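Housing Choices in Later Life
Unit 5: Reading a residency agreement
Notes by Birgit Schmieder

Please have the specimen agreement from Zescombe with you for this unit. We will work from clauses 2 and 9.

What the resident is buying
In most land-lease communities the resident owns the home but rents the plot it stands on. Relatives often miss this when they compare prices. A home that looks cheap may carry a plot fee for as long as the person lives there. Read the fee clause first and find out how often it can be reviewed.

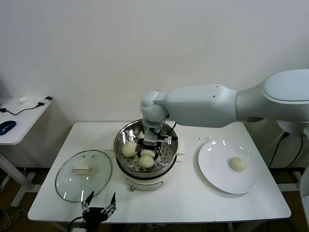
What the monthly fee covers
The Zescombe specimen sets the fee at 900 a month for each of its 178 plots. It includes:
Road and path upkeep
Refuse collection
Use of the clubhouse and pool
Water is metered separately. Home insurance is left to the resident. Meals at the clubhouse are charged as taken – the fee does not include board.

Age rules and visitors
At least one resident must be 55 or over. Grandchildren may stay, but long visits need written consent. Check what happens if the older partner dies first. Some agreements let the survivor remain, others are silent.

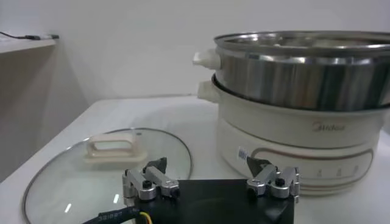

Silence in an agreement should be raised before signing, and the answer should be put in writing. A spoken assurance from the sales office is hard to rely on later.

Leaving or selling
Look for the notice period, any commission on resale and whether the operator must approve the buyer. Plot fees normally carry on until the sale completes.

For the seminar
Read Henrik Stöcker's paper on exit fees. Bring a list of questions you would put to the operator on behalf of a couple, one of whom is 52.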